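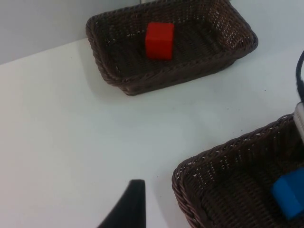

Sorters and packers wanted – toy block room, Dutdale

Posted 11/20/20

We need people. Soon. The Dutdale room sorts and packs secondhand toy blocks for the Starkasgate lending shelves, and we're behind. Boxes of blocks stacked up since August, shelves asking where their sets are, and two of our regulars have moved away.

If you like quiet work with your hands and you don't mind small things in baskets, read on.

What the job is

Blocks come in mixed. Bags, shoe boxes, one time a pillow case. You tip them out, wipe them, look them over, and put each one in the right basket. Color first, then size. When a basket is done it gets checked and goes to the packing end, where the blocks go into cloth bags with a card.

Wicker baskets on white tables, that's the whole system. The white is so you can see chips and grit. Please don't bring your own bins, we tried plastic tubs and they slid all over the place and the noise was awful.

One red cube in a basket means red cubes go in that basket. We call it the starter. Leave the starter in til the end of the batch, then pack it with the rest. People keep taking it out first and then the next person has no idea what the basket is for.

What you'd be doing on a shift

Wiping blocks with a damp cloth, drying them properly (damp blocks go in the tray by the window, not in wicker)

Sorting by color and size

Pulling out anything split, sticky, chewed or with sharp corners

Packing full sets, 100 blocks to a set, card on top

Wiping down the table before you go. Bits collect, little dark specks mostly, and they get into the weave

Shaking out the baskets over the trash can at the end. Hold by the rim, don't pull at the sides – the older ones have started to unravel

Hours and pay

Shifts are 2 hours, mornings or late afternoons. Up to 6 people in the room at one time. You can do one shift a week or several, just tell us ahead so we can plan the tables. Paid hourly, same rate for everyone, trial shift is paid too. Pay goes out at the end of the month. Travel not covered, sorry, we asked.

We'd like people who can stay at least 10 weeks. If you can only do less write anyway and say so.

Who we're looking for

No experience needed. Really. You should be able to tell colors apart under ordinary room lighting, orange and red is where most mistakes happen. Able to sit or stand at a table for a full shift – both are fine, there are stools. Over 16. If you're under 18 we need a note from a parent or guardian before the trial shift, not on the day.

Careful beats fast. A set with a wrong block in it comes back to us and then somebody has to open the whole bag.

If you have used the Zosberg sorting cards before, good, we use the same ones with a few changes in pen. If not you'll pick it up the first morning.

Also one packing lead

Same room, longer hours. You'd check finished sets, keep the list of what has gone out, order bags and cards from Tokarz when we run low, and show new people the tables. Some lifting, full crates are heavier than they look. Needs someone who has done stock work or a school supply room or similar. Say "lead" in your subject line or it will end up in the wrong pile.

Good to know

The room is plain and kind of cool in the mornings, bring a sweater. Coffee and food stay in the hall, no exceptions, wicker doesn't clean up well. Radio is allowed if everybody at the tables agrees on it. Masks on inside, we have spares. Step-free entrance is on the parking lot side, ring the lower bell, the upper one is broken.

How to apply

Send a few lines by email or drop a note in the Dutdale mailbox. Name, phone number, which hours you can do, when you could start. No resume needed for sorters. For the lead job a short one please, a page is plenty.

Sorter applications go to Theophilus Nutsugah. Questions about the lead job go to Radosław Borkowska, best to call before noon. If you get the machine leave a number and say it slowly, the recording is terible.

We're filling places as the notes come in, no closing date. Once all the spots are gone this page comes down. If you applied in August and never heard back, please send it again – we lost a folder in the move.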